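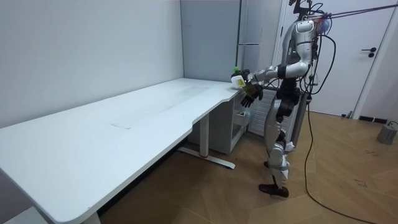 Womer is a method for getting a humanoid robot through long household chores by splitting them into short written steps, and the Waltton project says it does this better than training on the whole chore at once. I've read the report twice and I'm on the fence. The questions below are the ones I'm sent most often, plus a few I wish people would send. Keep the tether in mind while you read. Two taut ropes run up from the robot while it holds a plastic bottle over the desk, and much of what can be said about its balance depends on how much work those ropes are doing. Corrections are welcome and will be made on this page. Aurel Crăciun

What is being claimed?

That a chore such as putting a bottle away goes better when the robot is given one short instruction at a time ("pick up the bottle", "open drawer", "close drawer") and a second, smaller model decides when to move on to the next. The report calls that second model the switcher. The arms, legs and hands are all run by the same policy throughout.

What was it trained on?

1,382 demonstrations by people steering the robot remotely, with every step labelled by hand afterwards. A further 1,944 came from Tileo, the group's simulator. The report adds the two together in its headline table, which I think is generous. A simulated drawer slides the way its author decided it should slide.

How was it tested?

On a set of chores called Radu, with 60 trials for Womer and 60 for the version trained on whole chores. All of them took place in a single room with the same desk and the same drawer. I would like to have seen a second drawer.

Is opening a drawer really hard for a robot like this?

Harder than it looks. The drawer is low down, the robot has to lean and bend its knees to get to it, and its own arm gets in the way of its view. If the hand is slightly out of place, pulling harder can shift the whole body.

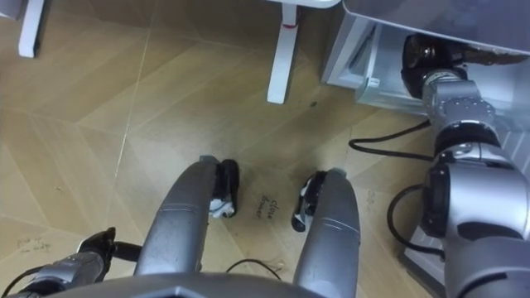
Head camera: right gripper in the lower part of the white appliance, with "close drawer" handwritten between the robot's feet.

Does the robot read the handwriting on the floor?

The report says no: instructions are typed and passed to the model as text. I believe the authors meant it that way. But the words sit well inside the head camera's view, the policy is fed that view, and a network will use whatever helps it. A few trials with the handwriting covered would settle this. There are none in the report. When I asked, I was told it was "unlikely to matter", and I have put that down as an opinion.

So how much better is it?

The report gives a clear lead for Womer on finished chores. Look at the single steps, though, and most of the gap comes from one place, which is the moment of changing from one step to the next. The whole-chore version tends to dither there. On plain picking up, the two are hard to tell apart. That makes the result narrower than the title suggests, and to my mind more believable.

What counts as a success?

For putting away, the bottle must be inside the drawer when the trial ends. Its position doesn't matter, so lying on its side is fine. For closing, the drawer must be shut "to within normal use", judged by the person running the trial. That person also knew which version was running. I don't suspect cheating, but this is exactly the sort of judgement that drifts.
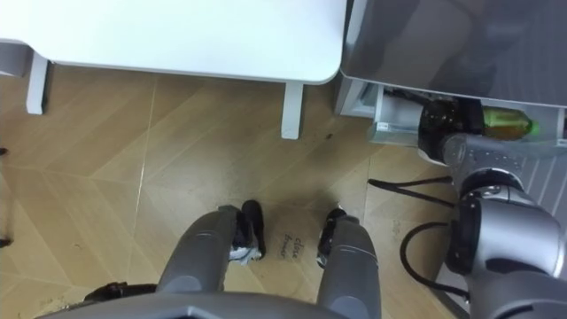 Head camera: drawer partly open, bottle inside, right gripper at the front.

Would it work without the tether?

No idea, and the report doesn't try. It describes the ropes as a safety measure and says they carry no load in ordinary use. Perhaps so. I could find no load readings to back that up, and a rope that is tight can steady a robot even if it never holds it up. A cheap sensor on the line would have answered this in an afternoon. 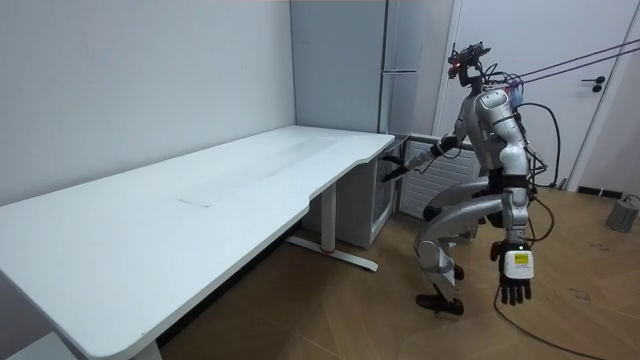

The same doubt applies to every step where the robot has to lean forward and reach under the desk. If it can do that with the ropes slack, I'll happily say so on this page.

Were any trials left out?

Yes, 5, all put down to "hardware". To be fair, the report says so openly, in a footnote. It doesn't say which version was running at the time, and with test sets this small I'd want to know.

Can I try it myself?

The switcher code and the Tileo scenes are out. The hand-labelled demonstrations are promised for January. Without them you can check that the code runs and little more.

Do you think the method is any good?

I think the switcher is a sensible idea and probably does help at the join between steps. I'd want a second room, a blind judge and the floor text covered before repeating the claim about long chores in general.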